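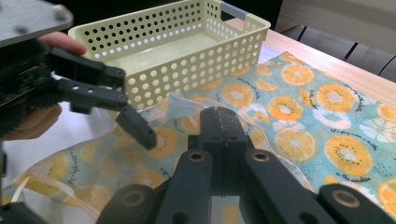
The sorting room at Clandham has been working on two tracks since April. One track is the daily job, which has not changed: donated and returned household goods come in mixed, and staff separate them into textiles, small plastics, bottles and the rest. The other track is teaching that job to the machine that will take over part of it. Staff at two benches now do a share of their sorting with hand-held grippers in place of bare hands, and each gripper records what it sees and how far its fingers are open. Printed cloth remains the hardest class of item. A piece such as the citrus-slice print, bunched into folds in front of a perforated basket with a sheer layer lying over part of it, gives the software several edges to choose from, and only some of them belong to the cloth that should be lifted. A person sorts this out by touch. The gripper has to do it from the picture and the finger position.

This item sets out where the work stands, what has changed on the benches and what is still open. It replaces the short notice posted beside the time clock.

What has been recorded

The benches have produced 1,828 recordings that passed the check. A further 423 were rejected. Most of the rejected ones failed for one of two reasons: the operator's other hand came into view and did part of the work, or the gripper was set down before the item was released. Neither is a fault in the operator's sorting. The goods went to the right place in both cases, but the recording can't be used to train an arm that has only one gripper to work with.

Fallari supplies the software and does the checking. Its target for the first model was 800 accepted recordings of textiles alone, and we passed that before the end of the second month. Small containers are behind. They were added late, and they arrive in smaller quantities than cloth does.

What the arm will do

The arm comes from Halás and will be installed on bench two. It will handle three moves to begin with:

Lift a single textile off the pile and put it in the textile stream.

Take a small bottle or jar out of a basket and place it upright in the tray.

Slide an empty basket to the back of the bench.

It will not open bags, handle glass or judge condition. Grading stays with staff, and so does anything that has leaked or has no readable label. If the arm fails to pick up an item on its second try, it stops and turns on the amber light, and the bench operator clears the item by hand.

The arm's working speed is lower than a trained sorter's. The case for it rests on the late part of the shift, when the last loads are sorted by fewer people and sore wrists are most often reported. Those reports are the reason bench two was chosen over the intake door, where a machine would have saved more minutes.

What changes for staff

Positions on benches one and two stay as they are through the trial. The bench two job will be redescribed as sorting and supervision, at the present rate until the trial review, when the rate will be looked at again. Several people have asked for that in writing, and it is in the revised job sheet.

Time spent on the grippers counts as sorting time. It does not count against the hourly tally, which is suspended for anyone recording. The limit is 15 minutes at a stretch, followed by ordinary bench work or a break. The grip loads the forearm more than it seems to at first, and operators who went past the limit in the first weeks told us so.

The recordings are of hands and goods. They carry no sound and are not used to measure individual output. Fallari keeps them under the agreement with Plunari, which owns the site, and a copy of that agreement is in the lunchroom binder. An operator who does not want to record can say so to the shift lead and will be rostered on the other benches. Some have done that, and their hours have not been affected.

Recording procedure for small containers

These steps apply to both benches and replace the earlier sheet.

1. Place the basket on the bench with any cloth beside it. Leave the cloth as it falls. Flattening it makes the recording easier to check and less useful for training.

2. Start the recording with the gripper open and held clear of the goods.

3. Come in over the near wall with one finger on each side of the rim only if you are moving the basket. For anything inside it, bring both fingers in over the rim before closing.

4. For a bottle lying on its side, close on the body and keep off the tip. The small white dropper bottles are typical: the tip is narrow, and a grip there turns the bottle in the fingers.
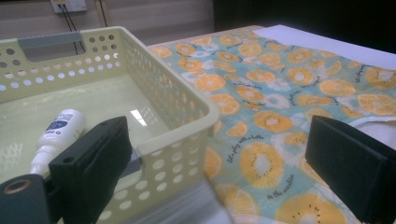
5. Lift straight up until the item is above the rim, then move across to the tray.

6. Release, back off a hand's width and stop the recording.

7. If the item drops, carry on and pick it up again with the gripper. Dropped items are accepted. Items rescued with the free hand are not.

Known problems

The smooth floor of the green baskets reflects the overhead lights, and the glare moves as the gripper moves. Fallari has asked us to leave the lights alone, as the arm will work under the same ones. The finger pads are wearing faster on bench one than on bench two. Spare pads are in the second drawer, and a change should be noted on the log with the time of day.

Sheer fabric is still being picked up together with whatever is under it. Until a fix is found, sheer items will be sorted by hand and the arm will be set to pass them over.

The next report will cover the installation of the arm and the guarding around bench two. Questions about the job sheet go to the shift lead, and questions about the grippers go in the log at either bench.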